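Applications close Sat 21 March at 5 pm. Late applications won't be read.

# Arts and Books Reporter, The Givside Courier

**Part-time, three days a week, 12-month contract with possible renewal**

The Givside Courier is looking for a reporter to cover books, theatre, music and visual art in Givside and the Melleck valley. The position has been vacant since January, when our previous arts reporter moved to the news desk to cover council and the courts.

We print every Thursday and publish online daily. The arts section is four pages in the paper, six in festival season. You would write most of it, commission the rest from a small pool of freelancers, and answer to the features editor, Adebayo Mohammed.

## The work

- One lead feature a week, usually an interview or a profile
- Two or three shorter reviews, at least one of them a book
- The listings column, which comes in by email in every possible format and has to be checked line by line
- A fortnightly online newsletter, currently sent to 2909 subscribers
- Some evening and weekend work, taken back as time in lieu

You will also be asked to help the food and home pages when someone is on leave. In practice that means subbing recipes and writing the odd 200-word piece on a market or a new café.

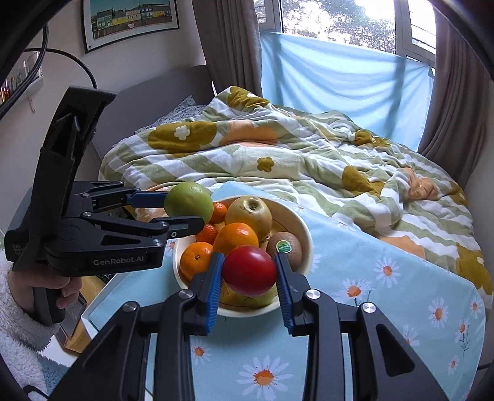
Reviewers at the Courier pay for their own tickets and claim them back. We don't accept free travel or accommodation from publishers, festivals or labels. Review copies of books are fine and go to the Melleck library once the review has run. If you have a personal or financial connection to someone you are asked to write about, you tell the editor and the piece goes to somebody else. This applies to partners and family as well, including those in politics.

## What we're looking for

You should have at least two years of paid reporting or reviewing behind you, on staff or freelance. A journalism degree is not required. We want to see clean copy, accurate quotes and a willingness to say so when a book is bad.

Other things that would help:

- Shorthand, or a reliable system of your own
- Experience laying out pages in Carretero, our editing program (training is given)
- A driver's licence. Two of the theatres we cover have no bus service after 7 pm
- A second language, particularly Italian or Portuguese

You need to have the right to work here already. We can't sponsor visas for a part-time position.

## Pay and conditions

Pay is at the senior reporter grade, pro rata, with superannuation on top. There is a yearly allowance of $3000 for travel, tickets and books. The office is at 97 Zernelholm Street, upstairs from the print counter. There is no lift at present, so please tell us if stairs are a problem and we will hold the interview on the ground floor and talk through desk arrangements. One of the three days can be worked from home. The other two must include Tuesday, when the section goes to layout.

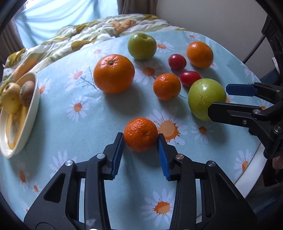

*Oranges, a mandarin and a green apple on a daisy-print tablecloth.*

## How to apply

Send the following to Ubaldo Parisi, managing editor, by email or by post to the office:

1. A résumé of no more than two pages
2. Three published pieces, one of which must be a review
3. A letter of one page telling us which local writer, company or gallery you think we have under-covered, and what you would do about it
4. Names and phone numbers of two referees

Please don't send unpublished fiction or poetry. Links are fine for published work as long as they aren't behind a paywall.

Shortlisted applicants will be asked to sit a subbing test at the office, which takes an hour, and to write a short review of a book we supply. The review is paid at our freelance rate whether or not we print it. Everyone who applies will get a reply.

Questions about the job itself should go to Adebayo Mohammed at the features desk, mornings only except Tuesdays.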